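The table was item 98 on the inventory. Annapurna Kotian wrote the number on a tag and looked for somewhere to tie it. The top was pale wood in long planks, with nothing to loop string round, so she put the tag in her pocket.

The rule at Brekano was simple. Objects on a surface were entered with the surface, left to right, at one line each. Muller had drafted the rule in April and had never worked a room himself.

She began with the carrot. It was orange and went in under toys, after a short delay, as the form had no heading for vegetables. The green bowl went under kitchen. The small white cup could be kitchen or bathroom. She wrote kitchen, because the bowl was closer than any bathroom.
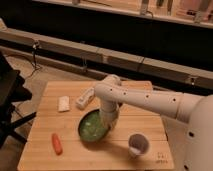
Two white things remained, over beyond the bowl. The smaller was flat and might have been a sponge. The form allowed "sponge" or "soap" but not both, and the rule on handling was strict: items were to be named by sight, then lifted once, by the packer. She wrote "block, white". The other had a rounded end. She wrote "block, white, larger" and initialled it.

At ten past four Rai rang from the depot.

"The valuation is 2,786," he said. "The limit for the room is 200 a line. How many lines have you got on the table?"

"6, with the table."

"Can you combine any?"

She considered the bowl and the cup. They were of different colours and different sizes, and stood apart. A bowl and a cup could be called a set if a person was tired enough.

"No," she said.

"Jindon would combine them."

"Then Jindon can sign for them."

There was a pause on the line – typing, then none. Rai said he would leave it at 6. She took the tag out of her pocket, laid it flat on the form and stapled it there, beside the word "table".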